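Budgeting for a two-arm setup - what am I forgetting?

Posted in Equipment and Planning

Leidy Mosquera
I help run a small workshop and we finally have money set aside for a pair of robot arms to do light assembly. Very excited! We want them for flat-pack type stuff: plastic stands, poles, brackets, tubes. I have 2000 a month to work with until January and I'd love to hear how people split it between the arms and everything else. Do I need two arms, or can I start with one and add later?

3 answers

Imad Haddad
Two, if the parts look anything like yours! We went with a pair and I'd do it again tomorrow. Long light parts are a pain one-handed, and so is anything with a bracket that has to stay upright while you work on the base next to it.

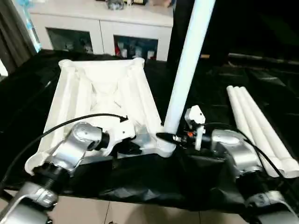
1 min read

We do white plastic stands on a plain table with a black cloth over it. The cloth is the best cheap thing on our list - white parts show up so well against it. Spend early on table space too. Tubes laid out beside the base eat up room fast, and the arms need somewhere to swing. My split was arms first, then grippers, then 862 for mounts, cables and spare fingertips, and I used every bit of it. Get longer cables than you think you need and plan how they'll run over the arms.

Igor Murín
depends on the arms

Jean Guthrie
Agree with Imad on the pair. One thing to add: ask the seller for the lead time on a replacement gripper before you sign. Sindier told us 30 days, so we bought a spare up front and I'm so glad we did. Also put 100 a month aside for practice parts, you'll go through more of them than you expect. Have fun with it, Leidy!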